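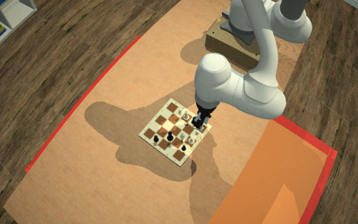

Teaching the arm to move small pieces: workshop tips

These notes are for anyone guiding an arm through a pick-and-place job, either by holding the wrist and moving it yourself or by driving it from a hand controller. Chess pieces make good practice. They are small, they stand close together and they fall over if you are careless. Most of the tips work the same in the simulator as on the bench.

Before you start

Decide what the task is and write it down in one sentence. "Pick up a white piece and set it on an empty square" is enough. If two people are recording, both should read the same sentence first.

Use only a few pieces to begin with. A full set leaves very little room for the fingers, and you will spend the session learning to avoid bishops.

Turn the board a little between recordings. If it always sits square to the table, the arm learns that one position and little else. A diagonal board is harder to drive over, so do a few straight ones first.

Look at where the arm's shadow falls. A dark patch over half the squares makes black pieces hard to pick out on a screen. Move the light, or approach from the other side.

Guiding by hand

Hold the arm above the wrist and keep your fingers off the gripper. Move at the speed you would use to pour milk. Keep your head and sleeves out of the camera's view, and switch to the remote if you can't.

Stop for a moment directly over the piece before going down. The pause gives you time to line up, and it makes the recording easier to cut later. Then come straight down. Coming in at a slant knocks the neighbours.

Driving by remote

Turn the speed down to the lowest setting for the last part of the descent. Check the height from a side view as well as from above - from above alone, everyone closes the gripper too high.

Use one stick at a time near the board. Diagonal moves are fine out over the bare table.

If you miss, open the gripper, go back up and try again in the same recording. A calm second try is worth keeping. A lot of dithering is not, so delete those.

Gripping and letting go

Grip pawns below the head. Taller pieces can be held higher up, but lift them well clear before moving sideways.

Lower the piece until it touches, wait, then open. Dropping from even a small height will tip a pawn. Go straight up before you travel anywhere else.

Keeping the recordings tidy

Elaheh Dehghan, who kept our log through August, saved 1,134 recordings and threw out 66 of them. Most of the rejects had a late start, with the arm already moving when recording began. Wait 2 seconds at each end and you will avoid this.

Name the files by task, then by board position, then by who was driving. Note hand or remote as well. We used to mix the two in one folder and it took an afternoon to sort them out again.

Swap drivers every six recordings. Tired hands get jerky, and the arm will copy that too.

Last updated November 3, 2025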